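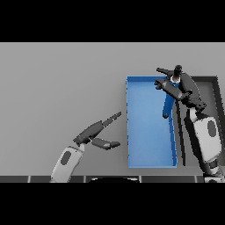
An older patient on the ward at Ternville once told her students that she had not felt thirsty for years, that she drank when the tea trolley came round and at no other time. Remarks like hers come up often in this chapter, and they should be written in the notes when you hear them.

Chapter 7
Disorders of Water and Sodium

Before you start
You should have read Chapter 6 on the structure of the nephron. You will need to know where the loop of Henle lies and what the collecting duct does. Readers who used the earlier edition will find that potassium has been moved to Chapter 8.

7.1 Water balance in health

A healthy adult in a mild climate takes in some 2000 ml of water a day from food and drink together, and makes a little more when food is broken down. Most of it leaves as urine. Water is also lost through the skin and in the breath, and these losses are put at 800 ml a day for the worked cases in this chapter. They go up with fever, fast breathing and hot weather, and they do not appear on the fluid chart.

The body keeps the concentration of the blood within narrow limits. Cells in the hypothalamus respond when the plasma becomes more concentrated. Two things follow: the person feels thirsty, and the posterior pituitary releases antidiuretic hormone (ADH). ADH acts on the collecting duct, which lets more water back into the blood, and the urine becomes dark and small in volume. When the plasma is dilute, ADH falls and the kidney passes pale urine.

Thirst is weaker in old age. It may also be absent after damage to the hypothalamus, and it is of no use to a patient who cannot reach a drink or ask for one - infants, people with severe confusion, and anyone who is sedated.

7.2 Dehydration and volume depletion

These two terms are often used as if they meant the same thing. Dehydration in the strict sense is a loss of water, and the plasma sodium rises. Volume depletion is a loss of salt and water together, as in vomiting, diarrhoea or overuse of diuretics. The sodium may then be low, normal or high.

Signs of volume depletion include a fast pulse, a fall in blood pressure on standing, a dry tongue and poor urine output. Skin turgor is unreliable in older people. Daily weight is the most useful bedside measure, taken on the same scales and at the same time of day.

Case 7A, the Krishnan chart, is used from here to the end of section 7.5. The patient has passed 700 ml of urine in 24 hours and has a raised plasma urea. Copy the chart into your notebook now - you will add to it after each section.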